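Kit corner: three months with the Zanent starter arm 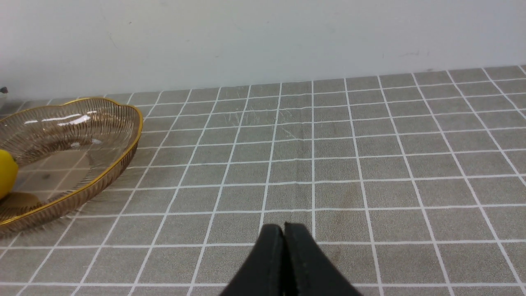 I've been promising a proper write-up of the Zanent since March, and enough of you have emailed to nag me that I'd better get on with it. It's the small tabletop arm from Pludosach, the one that comes as a flat-pack with its own base plate and a bag of fingertips, and I paid for mine out of my own pocket (500 quid, before you ask, plus postage). Building it took me two evenings and one very cross phone call. Once it was up and running I did what I always do with a new arm, which is ignore the foam cubes in the box and go and raid the kitchen cupboard. Foam cubes tell you next to nothing! A ribbed glass bowl with a gold rim is a much ruder test, especially on a gridded mat where the white lines show straight through the bottom of it.

Right, the good stuff first. The gripper is lovely. It's a plain two-finger job in black, it closes evenly, and you can set how hard it squeezes from the software with a slider that does what it says. I've had the cheaper Grovov arm on the same table for ages and that one snaps shut like a mousetrap whatever you tell it. The Zanent creeps in. I've let it loose on eggcups, teaspoons and a whole bag of satsumas, and the only casualty so far was a satsuma that was on its way out anyway.

The wrist camera is good too, as long as you have decent even light. Shiny things bother it less than I expected. It does get confused when you park a lamp right beside the arm, and the manual's advice on this is one line long and no help at all.

Now the grumbles. The set-up software wants you to do the calibration again every time you unplug the thing, and that takes 4 minutes of it nodding about like a pigeon. Fine at the weekend, maddening if you only have half an hour after tea. The power lead is too short. The screws are a size I had never met before, so don't lose the little key (I lost the little key). And the arm is loud on the way down, a sort of whine that sends the dog out of the room.

Spares are the other thing to think about. Pludosach will sell you a new set of fingertips but you have to order three at once, and mine took ages to turn up. I ended up getting a pair from Akbulut instead, who make a softer version that clips straight on. I like them better, to be fair, though they pick up every bit of fluff in the house.

Would I buy it again? Yes, I think so. It comes with a 90 day return window, so you could have a good long play before deciding. Next time I'll have a go at the add-on turntable, if it ever comes back in stock.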